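07/06/2019

I've been told I'm a bore about lunch, so I may as well be one in writing. My view is this: eating at your desk is a bad habit, we've all agreed to pretend it isn't, and most of us would be happier (and nicer to sit near) if we stopped.

I did it for 12 years. First at Gundar, where the canteen closed the month I joined, and then at Lumelau, where there was a perfectly good kitchen with proper chairs and I still carried my soup back to my keyboard like everyone else. I thought it made me look keen. What it made me was a person with crumbs under the space bar who couldn't have told you at three o'clock what she'd eaten.

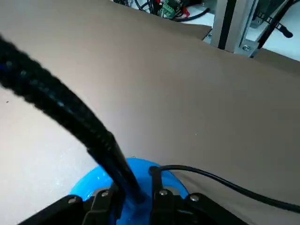 ## The half hour you think you're saving

People always say they're too busy. Fine, some days you are! But watch what happens when you eat at a desk. You read the same email twice, you chew, you look at the weather in a town you don't live in, somebody wanders over with a question and you answer with your hand over your mouth. I don't call that work, and it certainly isn't a rest. It's a sort of porridge made of both.

When I moved to Clorkden last October I made one rule, that I'd go and sit somewhere else for lunch. Anywhere would do. There's a bench by the canal, and a cafe called Tehrani that does a lentil thing with pickled turnip for under 7 quid, and on wet days I just use the big table upstairs. The first couple of weeks I felt guilty the whole time -- I kept checking my phone as if the building might have burned down. Then I stopped checking. My afternoons got better, or at least I stopped dreading them, and I started going home on time.

I know it's easier for me than for some. If you're on a till or a ward you eat when you're let out, and I'm not going to lecture anyone about benches. My quarrel is with offices, where the break is written into the contract and we hand it back every day without being asked.

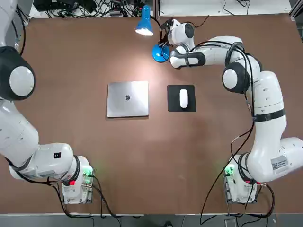

## Who goes first

The awkward bit is that it's catching in both directions. If the boss eats at her screen, so does everyone within sight of her, and the new starter copies them by Wednesday. I've been that new starter. I've also been the more senior one setting the rotten example, which I'm less proud of.

So I'd like managers to get up first. No posters, no wellbeing week, no app that pings you to breathe. Just stand up at 12, say "I'm off for my lunch", and go. Two of my lot come along to the canal most days now, and we talk about telly and bad knees and hardly ever about work. The others stay put, and that's their business, though I do sometimes leave the Tehrani menu by the kettle.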